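Femetar publishes working rules for two-armed laundry robots

Femetar has published the rules its staff follow when they run two-armed robots on household laundry tasks, and will require outside partners to follow them starting in February. The document is called the Ullanon guide, after the company's test building, where most of it was written. It runs to 19 pages and covers cables, grippers, floors, the clothes used in trials, and the records operators keep at the end of a shift.

The guide applies at all seven sites where Femetar runs robots or pays another company to run them. The largest is Rivadeneyra, a former textile warehouse that now holds rows of small work areas set up like rooms in a home. Hidomach, which runs two of the seven sites under contract, signed on after asking for changes to the section on stop buttons.

Lionel Riviere, who heads operations at Femetar, said the company already had written instructions, but each site had its own. Operators who moved from one building to another had to learn a new set of habits.

"At one site you called out before you enabled the arms, and at another you held up a hand," he said. "Both are fine if everyone in the room knows which one it is. We had people who didn't."

The guide settles on a spoken call. The operator says "arms live," waits for each person in the work area to answer, and then enables the arms. If someone doesn't answer, the operator asks again. A nod doesn't count, and neither does a headset message unless everyone present is wearing one.

Once the arms are live, people without a task in the area must stay 80 centimeters beyond the farthest point either gripper can reach. The distance is measured from the fingertips with the arm fully extended. Some sites had been measuring from the wrist, which left the fingers out of the figure entirely.

What went into the rules

Work on the guide started with a review of 264 log entries in which an operator had stopped a robot by hand during a laundry task. The review was led by Selina Prantl, a safety engineer at Femetar. No injuries were recorded in the entries. Most of the stops came from ordinary trouble with cloth: a sleeve caught in a finger, a sock pulled over a basket handle, a shirt lifted together with the basket.

The second most common group involved cables. Arms that reach down into a basket move their wrist cables over the rim and close to loose fabric. An operator watching the fingers may miss a cable until it goes tight.

The guide asks for a cable check before the first run of the day and again after any change of gripper. With the power off, the operator moves each wrist by hand through its full range and looks for a cable that pulls, rubs or hangs below the gripper. Any loop that can hook over a basket handle has to be shortened or clipped back. Labels on cables must stay readable and must be fixed so that they don't turn into something else for a finger to catch. A label that has come partly loose is replaced before the run.

Prantl said the label rule drew more questions than she expected.

"People wanted to know what kind of tape," she said. "We don't name a brand. Pull on it with two fingers, and if it moves, do it again."
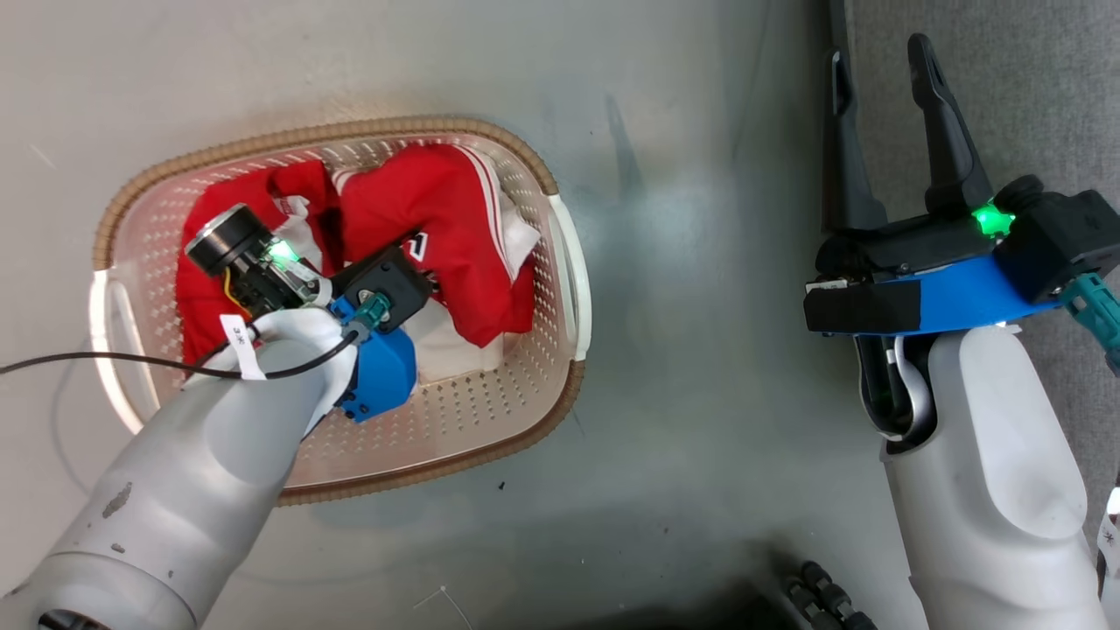 Two robot arms at work, one over a basket of red and white clothing and the other with its gripper open near gray fabric.

A separate section deals with tasks in which the two arms do different jobs. The guide treats the arms as one machine for stopping purposes. If either one faults, both must hold position. An operator may not clear a snag on one side while the other side is still enabled, even if the second arm has nothing to do at that point in the task.

Hidomach objected to part of this section in an early draft. The draft told operators to cut power to both arms at every fault. Lionel Cordier, a technical manager at Hidomach, said that was the wrong instruction for a gripper already holding something over a basket or a person's work surface.

"If you drop power, on some setups you drop the arm," Cordier said. "We asked for a hold first, then a controlled lowering, then power off. The red button stays what it is. If there is a person in danger you hit it and you don't think about the laundry."

The published version follows that order and leaves the emergency stop unchanged. It also says each site has to test the hold once a week with a loaded gripper, and record whether the arm sagged. Any visible sag takes the robot out of use until a technician has looked at it.

Lights on the arms get a short paragraph. Different machines use different colors and put them in different places, and the guide doesn't try to make them match. It tells operators that a light on a wrist or gripper is never by itself proof that an arm is safe to touch. They have to check the state on the control screen and then lock the arm out.

Floors, baskets and clothes

Floors take up more space in the guide than grippers do. Many of the tasks are done with the basket on the floor, which puts the fingers low and brings the arms close to anything lying there. Before a run, the operator clears the floor inside the reach of both arms. Tools, spare parts and cable ends have to go. Marks and scratches may stay, but new ones are written down, as they can show that a finger has been dragging.

Baskets must be free of cracks and sharp edges. Perforated baskets are allowed. The guide asks operators to check the holes and the rim for snagged thread after each batch, and to take a basket out of use if a handle is loose. Baskets may be placed at an angle or off center on purpose, if the task plan calls for it, but the operator should not nudge one back into place with a foot while the arms are live. The review found several entries where that had been done.

For clothing, the guide bans drawstrings, loose buttons and anything with a metal trim until a site has run a week of trials with plain items. Printed garments are allowed. Names, addresses and other personal details have to be covered or the item left out, and clothes brought from home by staff are no longer accepted. Each batch is washed before use and again before it moves to another site.

Raphaël Guillot, who supervises the evening shift at Rivadeneyra, said the clothing rules were the ones his team noticed first.

"We had a big box of things people had donated, and it was a mess, to be fair," Guillot said. "Now we have sorted bins and a list. It takes longer to set up. The runs themselves take the same time."

He said the floor check adds a few minutes at the start of each shift and that he would like it to be done by the outgoing crew. The guide assigns it to the operator who is about to start, and Femetar said it has no plan to change that.

Records and training

Operators must write an entry for every manual stop, using a form that fits on one screen. It asks what each arm was doing, what the operator saw, and what was done before restarting. There is no box for blame or for lost time. Entries go to the site lead at the end of the shift and to Prantl's group once a week.

Near misses are to be logged in the same way. These include a person stepping into the marked area while the arms are live, even if nothing touched them, and a restart made without the spoken call.

New operators will need to complete two supervised shifts before they work alone. People who already operate robots at one of the seven sites can take a short practical check in place of the shifts. The check covers the call, the cable inspection, the hold and lowering sequence, and freeing a garment from a locked gripper. Cutting the cloth is permitted, and the guide says it should be the first choice when fabric is wound around a finger joint.

Apolline Baudry, who trains operators for both Femetar and Hidomach, said the cloth-cutting line came from watching new staff try to save a T-shirt.

"They pull, and then they put the other hand in, and now both hands are in the gripper," Baudry said. "A T-shirt is cheap. I keep scissors on a hook by the screen, and I make them use them in the first hour so they get over it."

Baudry said the training material will be offered in English and French, with pictures of correct and incorrect cable routing for each type of wrist in use. A version for visitors, one page long, will be posted at the door of each work area.

The guide doesn't cover mobile bases, stairs or work with detergents. It also doesn't replace the maker's manual for any arm or gripper, and where the two differ, operators are told to follow the stricter one and report the difference. Riviere said a section on mobile bases is being drafted at Ullanon, where robots that carry a full basket between rooms are being tested at walking speed.

Partner companies have until February to send in a signed copy and the name of a site lead. Sites that miss the deadline can keep their robots powered for maintenance but can't run tasks with people in the room. Comments on the guide can be sent to Prantl's group through the form on Femetar's partner page, and the first revision is planned after the sites have sent in three months of entries.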